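Shop Course Handout 4: Suturing on the Two-Arm Build
Shakuntala Dhillon and Elfriede Bachmann, Ander Workshop, June term

Welcome back, everyone, and thank you for leaving the bench so tidy last time! Tonight we finally get to the part you have been asking me for ever since we bolted the arms down, which is putting a needle and thread to work. Please read the whole handout before you sit at the controls. I know it's long, I always write too much, but the thread is much less forgiving than the foam blocks we moved in handout 3.

Start every session with one arm only. Bring it in over the work slowly, with the jaws open and nothing in them, and stop short of the surface. Look for your needle, then look for the cut, and only then think about moving again.

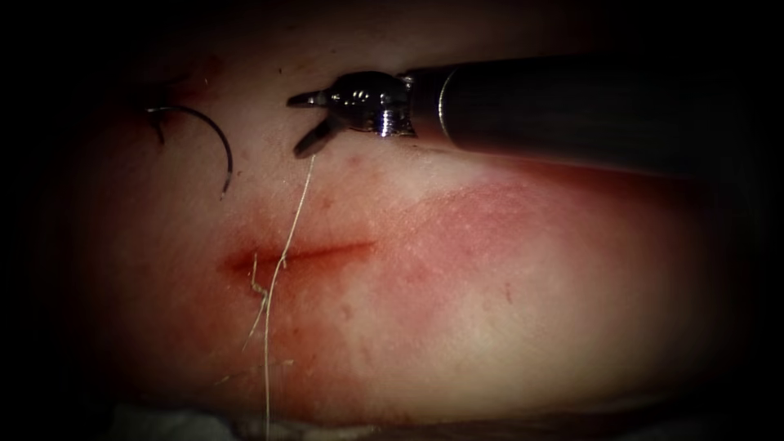
Fig. 1. One arm in, jaws open and empty, needle lying to the left.

Notice how the thread in Fig. 1 has frayed where it meets the cut. Frayed strands like to catch in the wrist joint, so if yours looks like that, trim it and pull fresh from the Detden spool (there are 100 meters on it, so don't be shy).

Next, switch to the wrist camera. It takes some getting used to, I promise you, because the shaft is so close that it blurs and hides a good part of what is under it. Steer by the jaws. With the tips at the cut and the needle resting up and to the right, you can keep track of both without swinging the arm.

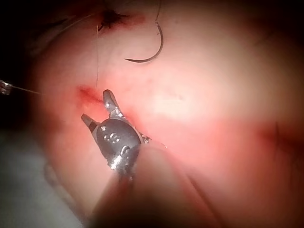 Coming up on the needle

Keep the jaws slightly open and let the curve of the needle guide you. The lower point should sit a little way above your upper jaw before you close in. Our Umex controller is set to 2,000 steps per full turn of the wrist, and beginners nearly always ask for too many of them at once. Small nudges, please, and a breath between them! Watch the pale thread coming in from the left, too, as it is very easy to lose against the dark side.
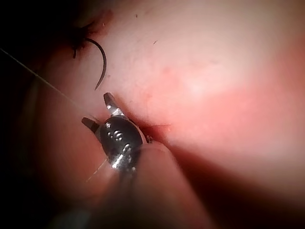

TWO-ARM WORK

Now bring in the second arm. The left jaws close on the thread and hold it over the cut, and the right jaws come in open until the tips nearly meet. Park the needle well out of the way, up and to the right, with its thread in a wide loop. Elfriede likes a smaller loop than I do and we have never settled it, so try both and write down which one tangled.

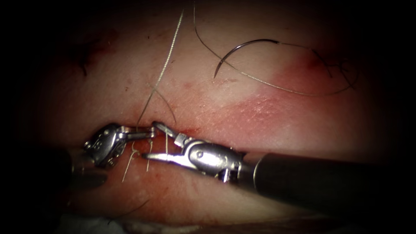 Elfriede Bachmann

A few words from me on the cables. After the session, slacken both wrists and enter your cycle count in the Thái notebook by the vise. The left wrist stood at 1,353 when I last read it, and I would like to restring it before 22nd September. Check the jaw pins with the small driver, wipe down the shafts, and leave the gauze in the tray for the next group. For next time, bring your notes on the loops and one question about the foot pedals.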